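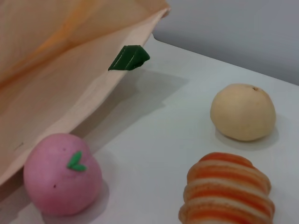
Bolsa de papel Stirnwood en tono melocotón claro, sobre superficie blanca mate, con una pieza en forma de hoja verde oscuro junto al borde.

# Bolsa de papel Stirnwood, ref. 2351

La Stirnwood es una bolsa de papel de boca ancha con solapa plegable, destinada a la entrega en mostrador, al envasado de artículos ligeros y al almacenaje de juegos de piezas pequeñas en ludotecas, aulas y comercios de juguete. Se suministra plana, en paquetes precintados, y se monta a mano sin adhesivo ni herramientas.

Dralotora la distribuye en un único formato y en un único color. El tono es melocotón claro, con variaciones hacia crema y ámbar en las zonas donde el papel queda doblado o superpuesto. Dichas variaciones proceden del número de capas que atraviesa la luz y no constituyen defecto.

## Datos técnicos

| Característica | Valor |
|---|---|
| Referencia | 2351 |
| Serie | Stirnwood |
| Material | Papel teñido en masa, sin plastificar |
| Gramaje | 120 g/m² |
| Acabado | Liso, ligeramente translúcido |
| Cierre | Solapa plegable |
| Refuerzo de boca | Borde doblado hacia el interior |
| Unidades por paquete | 60 |
| Impresión de serie | Ninguna |
| Temperatura de almacenaje | Superior a 15 °C |

## Construcción

El cuerpo se obtiene de una sola hoja con costura longitudinal encolada. La boca lleva un doblez en todo el perímetro; en ese punto el papel trabaja a doble espesor y conserva la línea recta al abrir y cerrar la bolsa. La solapa se pliega hacia fuera durante la carga y hacia dentro para el cierre.

El papel admite pliegues repetidos. Tras el primer uso aparecen arrugas finas en diagonal, sobre todo en las caras anchas, que no afectan a la resistencia de la costura. La parte próxima a la boca tiende a abrirse hacia fuera cuando la bolsa se apoya tumbada, lo que facilita introducir piezas deslizándolas desde la mesa.

El teñido en masa implica que el corte y los dobleces mantienen el mismo color que la superficie. Pueden presentarse motas oscuras aisladas, propias de la fibra. Se aceptan dentro de la tolerancia de fabricación mientras no perforen la hoja.

## Usos previstos

- Guardado de fruta de juguete, figuras y accesorios ligeros.
- Entrega de compras en mostrador.
- Separación de juegos por mesa o por grupo en aulas y ludotecas.
- Embalaje interior dentro de caja de cartón.

No es apta para contacto directo con alimentos húmedos o grasos, ni para piezas con aristas metálicas. Tampoco se recomienda para transporte bajo lluvia: el papel carece de barrera y pierde rigidez con la humedad.

## Montaje y carga

1. Extraer la bolsa del paquete tirando del fondo.
2. Abrir la boca con ambas manos y repasar los pliegues laterales desde dentro.
3. Desplegar la solapa por completo.
4. Introducir primero las piezas más voluminosas.
5. Revisar la boca y el tablero antes de cerrar.
6. Plegar la solapa y marcar el doblez con la palma.

El paso 5 interesa en particular con juegos que incluyen elementos desmontables. Las hojas decorativas de la fruta de juguete son planas, terminan en punta y pueden quedar retenidas en el borde doblado. Conviene pasar un dedo por todo el contorno de la boca. En juegos de la línea Bonsu, las hojas sueltas se guardan aparte, en el sobre que acompaña a cada juego.

Para la carga tumbada se recomienda una mesa lisa y de color claro. Sobre blanco mate las piezas verdes o de color intenso se localizan sin dificultad, si bien la propia bolsa proyecta una sombra ancha cuando la luz llega desde el lado opuesto — en ese caso basta con girarla.

## Almacenaje y conservación

Mantener los paquetes en horizontal, sin peso encima y alejados de la luz solar directa. El tono melocotón pierde saturación con la exposición prolongada; en escaparate se aprecia al cabo de alrededor de 15 semanas.

Las bolsas usadas se pueden volver a aplanar siguiendo los pliegues originales. No planchar ni humedecer. Para retirar polvo, cepillo suave en seco.

## Pedidos

Pedido mínimo: un paquete. A partir de dos paquetes el envío se realiza en caja Braruvum, con separadores entre paquetes. La personalización con sello de una tinta se presupuesta aparte y requiere muestra aprobada por el cliente; el sello se aplica solo en la cara opuesta a la costura.

La siguiente tirada está prevista para febrero. Los pedidos confirmados antes de esa fecha se sirven con existencias del lote actual, que puede diferir ligeramente en tono.

Ficha revisada: 5 dic 2025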